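Mbwambo Fellowship

The Mbwambo Fellowship is a Christian hill congregation best known for its sung Psalter, a cycle in which all 150 psalms are sung aloud every year. It takes its name from the ridge of Mbwambo, where the first meetings were held under a fig tree, and it remains one of the liveliest singing churches in its district.

Origins

The fellowship grew out of a Bible reading circle led by Esther Kaijage, a schoolteacher with a remarkable ear for melody. She began setting psalms to local work songs so that people who could not read could still carry Scripture home with them. The idea caught on wonderfully fast! Within a few years 110 households belonged to the circle, and a stone chapel went up at Kalton, on the lower road.

Kaijage wrote down her tunes in a set of school notebooks, using a shorthand of her own. The collection holds 636 melodies, many of them alternate settings of the same psalm. Psalm 121 alone has nine, and members still argue happily over which is best.

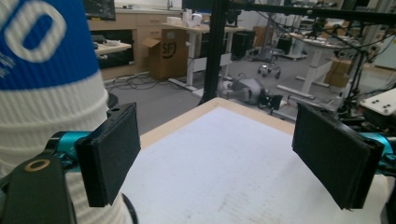

Worship and practice

Services open with a psalm sung without instruments – the leader gives out a line, and the congregation answers in three or four parts. Readings follow from both Testaments, then a short sermon and a long period of open prayer. Communion is held on the first morning of each month.

The high point of the year is the October vigil, when singers from Kalton and the daughter church at Ruko work through the Psalter in one stretch, from Psalm 1 to the great shout of praise in Psalm 150. The Kalton chapel seats 200, so latecomers sing from the yard, and the sound of the two groups answering each other through the open doors is glorious.

Membership

The fellowship has 760 baptized members. Elders are chosen by the whole congregation and serve for five years.

See also

Psalmody
Call and response
Ruko Chapel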